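FOOD PRESENTATION AND SERVICE, UNIT 6
Small celebration cakes: plate, card, candle
Handout, revised January 19, 2015
Griltmont Evening Program, Saltstead site

Read before the practical. Bring the handout with you, along with the allergen sheet from Unit 4.

6.1 Scope

The unit covers a single small cake presented on its own plate with one printed card and one lit candle. Tiered cakes and sheet cakes are in Unit 8. The reference layout is a pink and white cake with berries on a round white plate, set on a yellow mat.

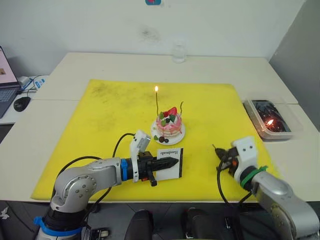
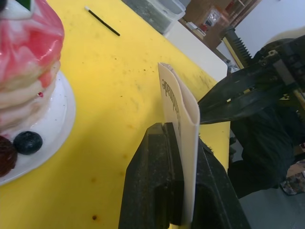

Reference layout, card and cake. 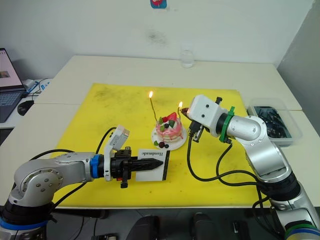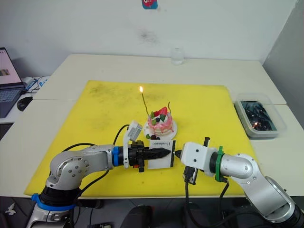

Baiba Kalniņš objects to the order of work in the August version of the handout, which had the candle lit first and the card placed second. In her view the card should be handled, read and set down before any flame is on the table, and a card that has to be moved afterward should be moved away from the cake, never across it. The point is accepted. Section 6.4 has been rewritten to match.

6.2 Plate and surface

The plate should leave a visible rim on all sides of the cake. Loose fruit goes on the rim side facing the guest. Place it last, by hand, with gloves.

A colored mat gives contrast under a white plate but shows crumbs and stains. Wipe it before the plate goes down. Wiping around a plated cake tends to shift the fruit.

Top decoration: keep berries and leaves clear of the point where the candle enters. Minimum clearance for the practical is the width of one blueberry. Soft frosting will not hold a candle upright by itself; the base must reach the cake layer underneath.

6.3 The card

Stock: cream or white, heavy enough to stand when folded. A flat card needs a holder.
Text: one word or a short phrase. "Handmade" is acceptable for goods made on site. It is not acceptable for bought-in bases finished on site (see the Olmedo case, Unit 4).
Border: optional. A thin black border helps at a distance.
Position: upright, text toward the guest, outside the plate. The card does not touch frosting.
Fold: crease fully. A half-made crease lets the top edge curl and the card leans within the hour.

6.4 Order of work

1. Wipe surface. Set plate.
2. Finish fruit and leaves.
3. Fold the card, check the text, stand it in position.
4. Insert candle. Check that it is vertical from two sides.
5. Clear paper, napkins and packaging from the lighting side.
6. Light with a long-reach lighter, approaching from the side opposite the card.
7. Withdraw the lighter level. Do not lift it over the flame.
8. Make no further adjustment to the card until the candle is out.

Thin candles burn quickly. For the practical, allow 90 seconds between lighting and presentation. If the time is exceeded, extinguish, replace the candle and restart from step 4.

6.5 Common faults

Card upside down or facing the server. Read it from the guest side before step 4.
Wax on fruit. Remove the affected berry; do not scrape.
Candle leaning toward a leaf. Treat as a fail at step 4, before lighting.
Fingerprints on plate rim. Dry cloth only once the cake is in place.

6.6 Assessment

The practical is marked out of 28. Order of work carries the most weight. Color choice is not marked. Candidates using the Clonier card template should print at full size; the reduced version is too light to stand.

Further reading: course reader, page 486.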